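Tonberg Community Garden Association
Minutes of the Monthly Meeting, 9/24/07

Haruna Sakamoto called us to order a little after seven, once the extra chairs had been brought in and the people still chatting by the coffee urn had been coaxed into sitting down. It was lovely to see so many faces after the long summer.

The August minutes were read and approved, with one correction: the plot fee for next year is $60, and not $64 as typed. Apologies from the secretary, who is fond of her old typewriter but not of its number keys.

Water. The repair to the north spigot came to $85, paid. Haruna asked everyone, very kindly, to please coil the hoses when finished, and to remember that the gate by the Sqalli Street side sticks and wants a good firm push.

Harvest supper. A wonderful evening! We took in $633 at the door, which goes to the new compost bins. Many thanks to everybody who brought a dish, and to whoever made the squash soup (please come forward, several of us would like the recipe).

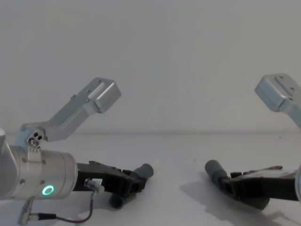

Two arms with black grippers at a white tabletop.

Seeds. There was a long and friendly discussion of whether to order together again this winter. Most were in favor. Lists should be in Haruna's hands by the February meeting, with your name written clearly at the top.

New business. A request for a second bench under the pear tree was held over until we know what the bins will cost.

Adjourned at 8:40, followed by plum cake.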